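### 3.2 Reading the death notices of the Levora settlement

The notices in our corpus come from the weekly paper of Ornby, beginning in 1910. The paper printed them in one column, usually on the last page, and families paid by the line. We took the first 1000 notices that name a place of birth, and we coded each of them by hand. A notice without a birthplace was put aside, even when the surname made the origin quite clear.
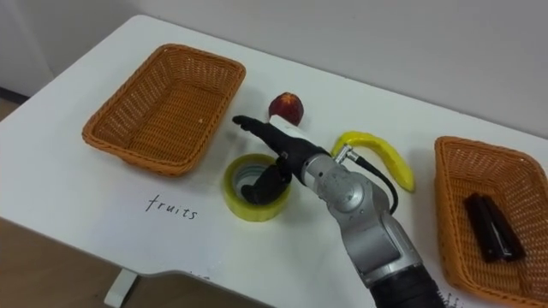

**Figure 3.** Table with a woven basket and the handwritten word "fruits".

Most notices follow the same order: birth, parents, schooling, marriage, work, church, survivors. The part about work is the shortest for women and the longest for men who held land near Condunton. Hobbies appear late in the period — before that, a person is described by duties and by kin. We coded a hobby only when it stood in its own sentence, so "she kept a garden and raised five children" was counted as work. 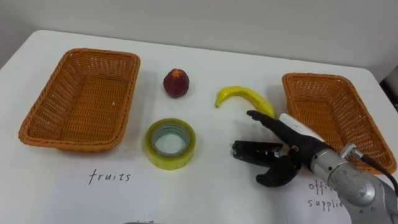
The order of survivors also deserves attention. In 12 notices a stepchild is listed before the children by blood, and all of these come from farms on the Levora side of the river. We do not have a sure explanation for it. The Polishchuk index, which we used to check the spelling of family names, gives no dates of adoption, and the parish books for these years are damaged by water. It is possible that the eldest person in the house was simply named first.

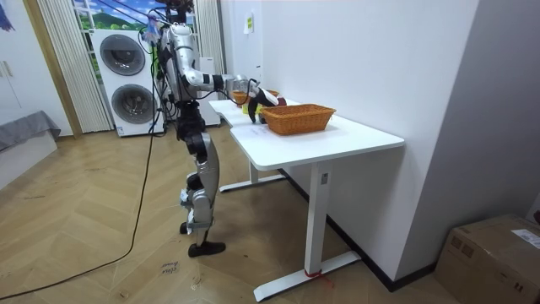 ### 3.3 Spelling of names

Many surnames appear in two or more forms, sometimes inside one notice. We kept the form printed in the heading and recorded the others in a separate field.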